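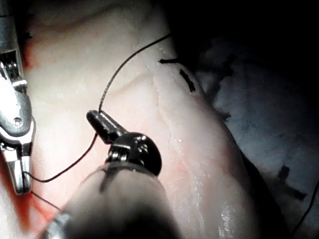

Re: [suture-demos] Wrist camera episodes, what to keep and what to drop

From: Steinar Kárason
To: suture-demos list
Date: 22nd March

Replies inline. The still at the top is from the Druvent set, wrist camera, during a thread handling step.

> On the Rondonuwu side we have been going through the January recordings
> and are not sure we label them the same way you do. Do you start a new
> episode at each stitch or at each thread pass?

Each stitch. We tried splitting at each pass and the clips came out too short to be of use. The January batch is 1005 episodes cut by stitch. Of those, 188 are marked "partial" because the operator stopped before the knot was finished. Please leave the partials in the upload. They go in their own folder and the training script skips them unless you set the flag.

> What about tissue that already has stitches in it? Some of our people
> have been throwing those out.

Please stop throwing those out. The still shows what I mean. There look to be tails of earlier stitches on the upper right of the tissue, with the long thread running close by. A policy that has only seen fresh tissue will grab at a tail sooner or later, and we want it to have seen plenty of them next to the live thread. Same goes for red staining and wet glare. Keep all of it.

> And when the near instrument blocks the view?

Keep it if you can still see the jaw tip and the thread. In the still the shaft of the dark instrument is large and blurred at the bottom, but the tip is in view and touching the thread, so that passes. If the tip is hidden for most of the episode, mark it "occluded" and carry on. Do not trim the hidden part out. The joint log and the video have to stay the same length, and I spent two days in January fixing files where they didn't.

> Last thing, does the thread need to be traced in every clip?

No. We traced 44 clips by hand and that is all we plan to do for now. If you want to add some, pick ones with the thread looped between the two instruments, and trace the loose pieces as a separate class. The tracing tool is in the Zukberg folder. Use the version in there and not the old one from Peston, which saves the points in the wrong order.

One request from me. Several of the files sent last time had no operator code in the header. We need it to keep the same person from ending up in both the training and the test split. A letter and a digit is enough, no names.

Steinar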